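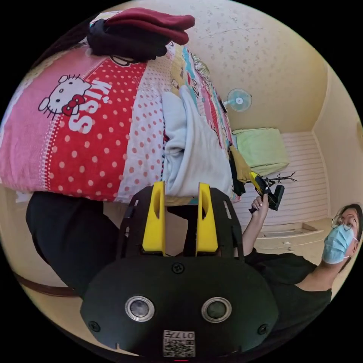

Mirjana Atanasov asked whether both grippers should share one clock, and they now do - older exports need the offset file.

## Orkau bedroom set

Hand-held gripper demonstrations of clothes handling, for training two-arm policies.

- Episodes: 400
- Grippers per episode: 2
- Held out for testing: 40
- Streams: fisheye video, finger opening, pose

Each episode has its own folder. Split by episode, never by frame. Video is stored unrotated, so expect tilted rooms. 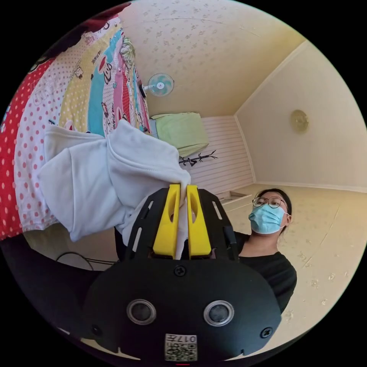
*White garment held between the yellow fingers, gripper 017.*

## Known problems

Pose drifts when a lens is covered by cloth. Those spans are marked `pose_ok = 0` - drop them before training.

Labels: Gitau Kinyua. Loader questions go to Albane Perrin.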